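How Does a Town Choose Its Mayor?

Hello again, curious people! Last time we talked about what a mayor does all day (lots of meetings, lots of letters, and a surprising amount of worrying about drains). This time we're going to find out how somebody gets to be mayor in the first place. 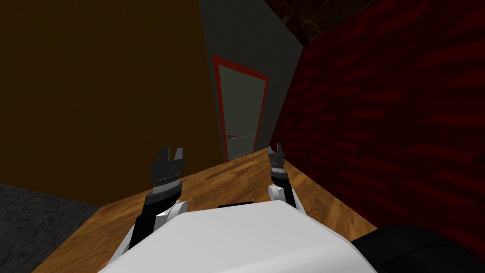 Let's make up our minds to visit a little town called Clarkora. It has a market square, a river with a rather wobbly footbridge, and two people who would both very much like to be mayor. One is Lucyna Pawlak, who used to teach swimming. The other is Jarosław Pietrzak, who runs the bakery on Brzozowska Street and gets up at an hour when you and I are fast asleep.

Somebody who wants to be chosen is called a candidate. It's a funny old word that comes from the Latin for "white", because in ancient Rome the people hoping to be picked wore very bright white togas so that everyone would notice them. You don't need a toga in Clarkora, but you do need signatures. Each candidate has to find 100 grown-ups who live in the town and are willing to write their names on a form. It shows that you're serious, and that you can get people to open their front doors to you, even in October when it's raining.

Next comes the campaign, which lasts for 3 weeks. This is the noisy part! Lucyna wants to mend the footbridge and keep the library open until seven in the evening. Jarosław wants more buses out to Hedik, the village up the hill, where the last bus home leaves so early that you'd miss the end of any film you went to see. They print leaflets, they knock on doors, and they stand in the school hall and answer questions. Children can ask questions too, and very often theirs are the hardest ones.

Perhaps you're wondering whether they're allowed to be cross with each other. Well, they can disagree as much as they like, and they usually do. A good argument about buses helps everybody to think. What they mustn't do is tell lies about each other or give people presents in return for votes (so no free buns, Jarosław, sorry).

Then it's Saturday, and voting day. There are 11 polling stations in Clarkora. A polling station sounds grand, but it might be a school, a church hall or even the back room of a café. You give your name, you're handed a piece of paper called a ballot, and you go into a little booth where you can put your cross beside a name without anyone peeping. That's called a secret ballot. You can tell your friends how you voted if you want to, but you never have to, and your boss or your brother can't make you.

When the doors close, the counting begins, and people from both sides are allowed to watch. If one candidate is ahead by 1000 votes, everyone can go home to bed quite early. If it's very close, the papers may be counted all over again, so bring a flask and some biscuits.

And who won in Clarkora? Lucyna did, and Jarosław shook her hand and asked her about the buses straight away.

Something to try at home: hold an election for what to have for tea. Remember to fold your ballots!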